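Kairys 選手評価コーパス データカード

本書は、アメリカンフットボールのドラフト候補選手に関するスカウティング文書を収録した「Kairys 選手評価コーパス」(以下「本コーパス」)の構成、作成手順および利用条件を定めるものである。

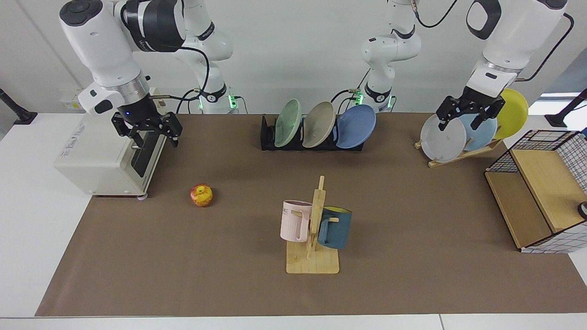

本コーパスの対象は、大学最終学年または早期エントリー資格を有する選手について書かれた評価文である。試合速報、移籍情報、契約金額に関する記事は収録しない。管理は Nenurar スポーツ文書研究室が行い、編集責任者は Bevan Tautahi が務める。

版情報
公開日:2022年5月24日
収録文書数:3627件
対象チーム数:32
文書の言語:英語(注釈および本書は日本語)
文字コード:UTF-8
改行コード:LF

1. 作成の目的
選手評価文には、身体能力、技術、戦術理解、負傷歴、人物評が一つの段落に混在することが多い。本コーパスは、これらの記述を文単位で区分し、評価の極性を付与することにより、ポジションごとの評価語彙の比較を可能にすることを目的とする。選手の将来の成績を予測する用途は想定していない。

2. 収録範囲
文書は、研究室が寄稿者と個別に締結した利用許諾に基づき提供を受けたものである。1件の文書は1名の選手に対応する。同一選手について複数の寄稿者が執筆した場合は、それぞれを独立した文書として扱い、選手識別子によって関連付ける。

ポジション区分は次のとおりとする。
QB、RB、WR、TE、OT、IOL、DT、EDGE、LB、CB、S、ST

大学で複数のポジションを務めた選手については、寄稿者が文書の冒頭に記した区分を採用した。タックルからガードへの転向を推奨する文書であっても、区分は OT のままとし、転向に関する記述には role_change の標識を付す。

3. ファイル構成
documents.tsv 文書本体
sentences.tsv 文単位に分割した本文と注釈
players.tsv 選手識別子、ポジション、所属カンファレンス
teams.tsv 指名チームの略号と地区
LICENSE.txt 利用条件の全文

documents.tsv と sentences.tsv は doc_id によって結合する。選手の氏名は配布ファイルに含まれない。本文中の氏名は、識別子に置換済みである。コーチおよび家族の氏名は一律に [NAME] とした。

4. sentences.tsv の項目
doc_id 文書識別子
sent_no 文書内の文番号(1から開始)
text 本文
aspect 観点(physical、technique、scheme、injury、character、other)
polarity 極性(pos、neg、mix、none)
comparison 現役または引退選手との比較の有無(0または1)
role_change ポジション転向への言及の有無(0または1)

観点が二つにまたがる文には、主たる観点のみを記録した。「足の運びは優れているが、内側への切り返しに弱い」のように長所と短所が並ぶ場合、極性は mix とする。

5. 注釈の手順
注釈作業には自社開発の支援ツール Jirum を使用した。各文に対して2名の注釈者が独立に観点と極性を付与し、不一致の文については編集責任者が最終判断を行った。手引きの確定に先立ち、1000文を用いた試行を実施している。試行で使用した文は、確定後の手引きに従って改めて注釈した。

character に関する注釈では、寄稿者の伝聞に基づく記述と、本人への取材に基づく記述を区別していない。この点は次版での検討課題とする。

6. 分割
学習用、検証用、評価用の三つに分割する。同一選手に関する文書は必ず同じ区分に置かれる。ラインマン(OT および IOL)の文書は1005件を占め、他のポジションに比べて多い。ポジション別の集計を行う場合は、この偏りを考慮されたい。

7. 既知の制約
(1)上位指名が見込まれる選手の文書は長く、下位指名候補の文書は数文にとどまる傾向がある。
(2)寄稿者の多くは特定チームの支持者であり、そのチームの補強方針が評価に影響している場合がある。
(3)計測値(身長、体重、40ヤード走)は寄稿者の記載をそのまま残した。公式記録との照合は行っていない。
(4)ST 区分にはキッカー、パンター、ロングスナッパーが含まれ、語彙の比較には適さない。

8. 利用条件
研究および教育を目的とする利用は無償とする。商業利用を希望する場合は、配布窓口である Kustarum へ書面で申請すること。識別子から選手個人を特定する行為、ならびに本コーパスを選手の採用または契約の判断に用いる行為を禁ずる。再配布にあたっては、LICENSE.txt を改変せず同梱しなければならない。

9. 更新および訂正
次版の公開は11月を予定している。注釈の誤りを発見した場合は、doc_id と sent_no を明記のうえ、配布窓口に連絡されたい。寄稿者本人から文書の取り下げの申し出があったときは、次版より当該文書を除外し、変更履歴に doc_id のみを記載する。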